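Section 4: Setting Up a Reader Profile

If you've made it through Section 3, Riketine is installed and you've got an account. Now we build the profile, the part I get the most mail on. I wrote the first version of this chapter when my own son was in third grade and we were still waiting on his evaluation, so I know you may be doing this at the kitchen table at 9 p.m. Go slow. Everything here can be changed later.

Before you start, have these handy:

The evaluation report, if you have one (a teacher's notes will do fine)
A page of something your child has read before
Your child, for steps 4 through 7

1. Open Riketine and choose Profiles, then New Reader. Type a first name or a nickname. My son was "Captain" for two years and the software never complained.

2. Pick a starting level. If the report gives a reading rate, enter it. If it doesn't, leave the box at 70 words a minute and move on -- the program adjusts after the first few sessions.

3. Under Support Areas, check only what you're seeing at home or what the report names. It's tempting to check everything (I did!), but then every exercise shows up at once and the daily list gets miserably long.

Note: Checking a support area is not a diagnosis. It just tells Riketine which exercises to offer.
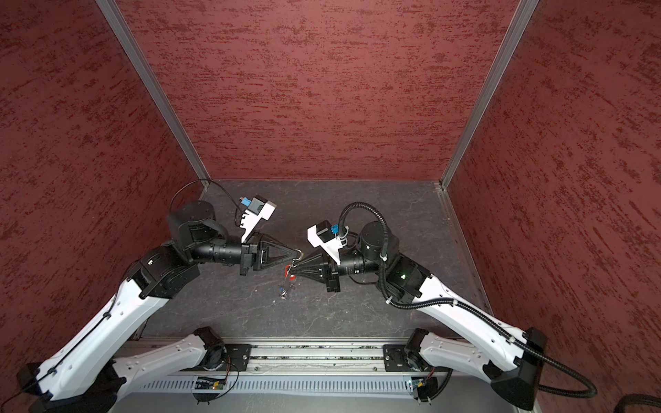
Two arms above the gray floor, with a small keychain between the grippers.

4. Bring your child over and open Display. Start with the text size at 22 and let them move the slider themselves. Try the cream background, then the pale blue. Kids have strong opinions on this and they're usually right.

5. Set the voice. Riketine uses the Poltent voice pack, and the one I like best for new readers is called Lindsay. She's clear and not too peppy. Play the test sentence, then drop the speed one notch if your child is still looking at the first few words when she finishes.

6. Turn on Follow Along if you want each word highlighted as it's spoken. Some kids love it. Others find the moving highlight distracting, and for them I'd switch to Line Only.

Caution: Don't turn on Timed Mode yet. A clock on the screen in week one can put an anxious reader off the whole thing, and it's hard to win them back. Section 7 covers when to add it.

7. Run the warm-up. It's short, and you can stop it at any point with the Pause key. Please sit on your hands and let the mistakes happen! If you feed them the words, the level comes out too high and you'll have to come back and do step 2 over. 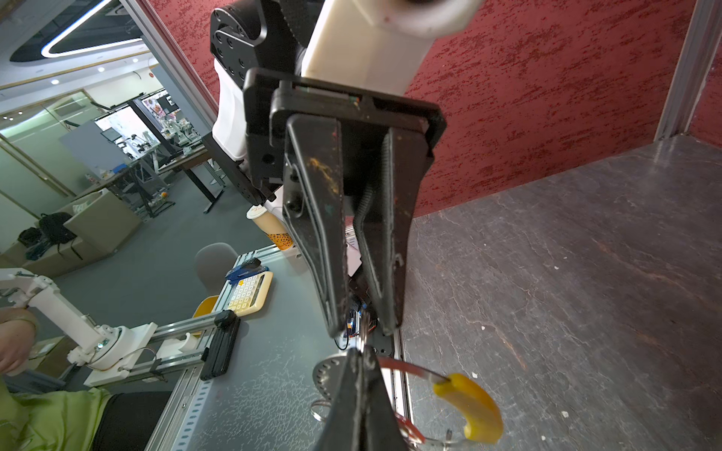

Gripper fingers, slightly open.

8. Save the profile. You'll be asked for a word list. The Jumasholm Starter list has 274 words and suits most kids in first and second grade. The Jumasholm Full list has 678 and is better for older readers who already know the short, common words but stumble on longer ones.

9. Choose who can see progress. I share ours with the reading specialist and leave everyone else off. To add a person, type their email and pick View or Edit. View is plenty for grandparents.

Note: If the school sends an updated report partway through the year (ours came in November), don't make a second profile. Open the old one, choose Revise, and change the level there. The history stays put and you can still print it for meetings.

If the warm-up freezes:
Close the voice panel, wait for the green dot, and open it again. If there's no green dot, the voice pack didn't finish installing, so go back to step 6 in Section 3.

If your child refuses the warm-up:
Save without it and try another day, preferably after a snack. Riketine will use the level from step 2 in the meantime.

Next: Section 5, Planning the First Week

Guide written by Finlay Hepburn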